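The Upkeep of a Two-Armed Cell
At Foltitz, the hands get more attention than the arms

When the Foltitz workshop in Brorulville took delivery of its two-armed cell, the arms were running within a week. The hands took until October. Each has jointed fingers that must close on a cup firmly enough to lift it and gently enough to leave it in shape, and that balance drifts with use.

Responsibility for the cell falls to Nélida Garrido, who keeps its service log and decides when it may return to work. Her rule is that a hand is opened up after every 2,000 grasps and given a shorter check after 1,000. The shorter check covers the finger joints, the wrist flange and the full length of the cable run.
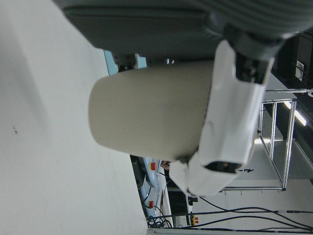
Jong-dae Yang would prefer a longer interval. In his view the hands are disturbed too often, and half of the faults in the log date from the morning after a service, when a connector has not been seated fully or a finger has been left with the wrong zero position.

Ms. Garrido does not dispute the log. Her answer was to change the order of work. The zero position is now set last, after the covers are closed, and the person who sets it may not be the person who closed them.

The setting itself is slow. The arm is brought to a fixed pose, drive power is lowered, and each finger is moved through its range while the readings are compared with those from the previous service. A finger that lags is run again before anyone reaches for a screwdriver.

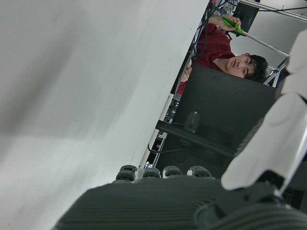
Access was the weak point of the original layout. Drawings supplied by Brerance, the firm that planned the cell, assumed that a technician would always work from the open side of the table. In practice much of the checking is done from across it, close to the monitor, with the hand turned toward whoever is on duty. A long metal rod with a bright green handle lets a technician extend his reach past the screen, and the written procedure now allows for work from that position. It also requires a second person at the stop button.

Cables are the next concern. They follow the arm from the upper link to the wrist, and every joint they cross is a place where they can be pinched or pulled tight. Foltitz leaves generous loops at the elbow and straps the run down again near the wrist.

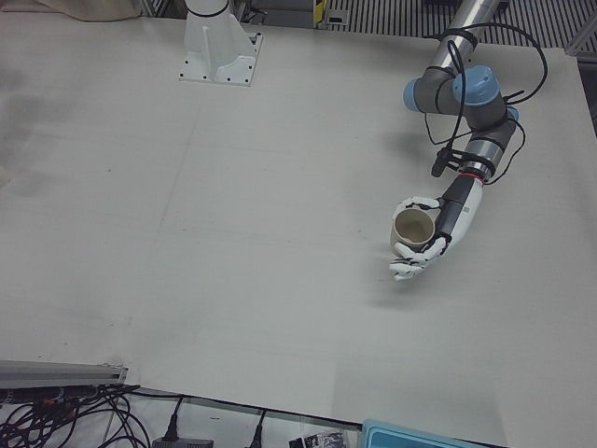
The straps are replaced at each full service, whatever their condition. A worn strap allows the loop to creep toward the hand, and a creeping loop alters the load the wrist senses. The effect is small - too small to stop the cell - but it shows up as a grip that tightens for no apparent reason. Two hands were sent away for repair before the cause was found in the cabling.

Once the straps are on, the cell is tested with cups. The acceptance run consists of 14 grasps, in both upright and sideways positions, at reduced speed. A single dropped cup sends the hand back to the start of the procedure.
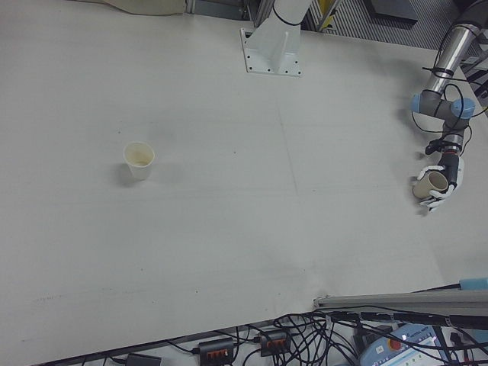

Farhad Alipour considers the run too short to prove much, and has asked that it be repeated at full speed before the cell is released. A joint that behaves well when slow, he noted, may still stick when it is hurried.

His proposal is under trial at Foltitz through the end of the season. Until it is settled, the reduced-speed run remains the standard, and both results are entered in the log under the initials of the technician who set the fingers.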